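Wed 13 November

Toilet day. Seat up first, bowl before anything else, and the mark inside it is the bit I care about.

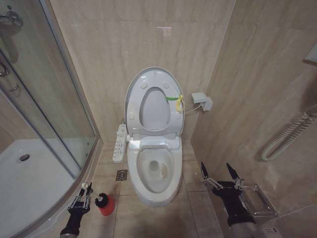 Seat up, ribbon tag on the right, red brush holder by the floor drain.

Parvathi wants the side buttons wiped with a barely damp cloth, so no spraying!
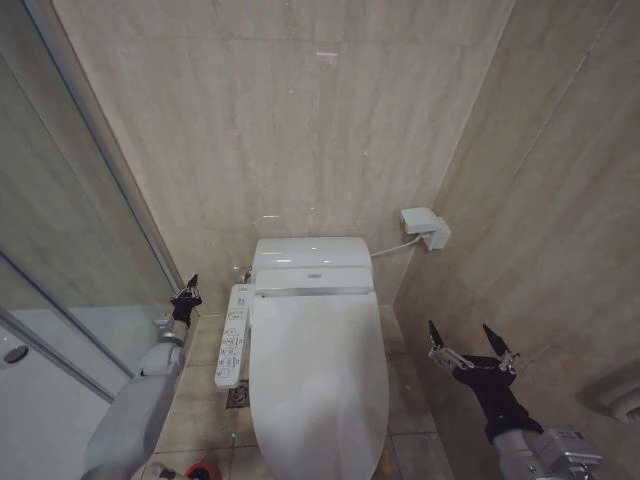
Lid down, button panel on the left.

Used 80 ml of the Cemberg cleaner (Gilberto swears by 200, far too much). 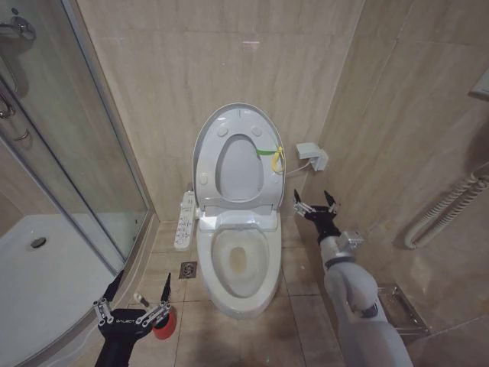 Must ask him about limescale too.

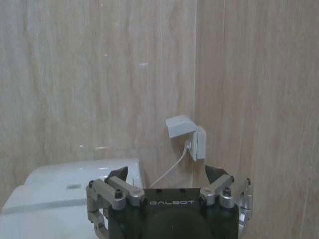
Tak cloths running low, order more.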